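Chapter 10
Flow-Wrapped Single Portions

10.1 Scope

Most snack bars reach the buyer in a flow wrap: one web of printed film formed into a tube around the product, sealed along its length and closed by a crimp at each end. This chapter covers the geometry of the pack, the placement of print on it, and the handling of finished packs up to the point of mixed assembly. Film chemistry was treated in Chapter 9 and is assumed.

10.2 Terms

The end seal is the flat, ribbed zone beyond the product. The cut edge is the line along which one pack is parted from the next; it may be straight or saw-toothed. A saw-toothed edge gives the user several points at which to start a tear. The face panel is the side of the pack that carries the product name. Repeat length is the distance between corresponding print marks on the web.

10.3 Long, narrow packs

A bar places its artwork on a panel much longer than it is wide. The designer must decide whether text runs along the pack or across it. Text set across the pack has to fit a short line, so names are kept brief and illustrations are stacked one over another. Worked problem 10.4 uses the Brukska line, which runs a web of 1000 m per reel.

A licensed character is normally given the upper part of the face panel, with the name below it and flavor cues, such as fruit, placed near both. Secondary text is moved toward the end seals. 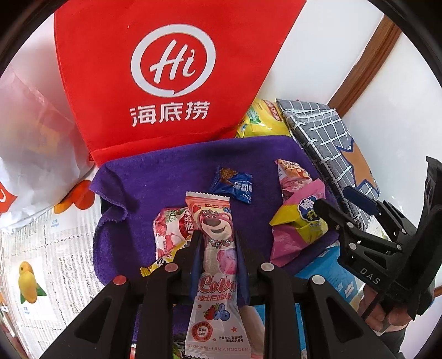
Figure 10.1. Snack bar in flow wrap with saw-toothed end seal. Character art, the name "Lotso" and printed strawberries and blueberries share one face panel.

10.4 Mixed assembly

When bars are packed together with small crimped packets, the bars are oriented first. Grabowska's rule, used in the problems at the end of this chapter, assigns each bar a fixed direction and lets the packets fill the remaining space.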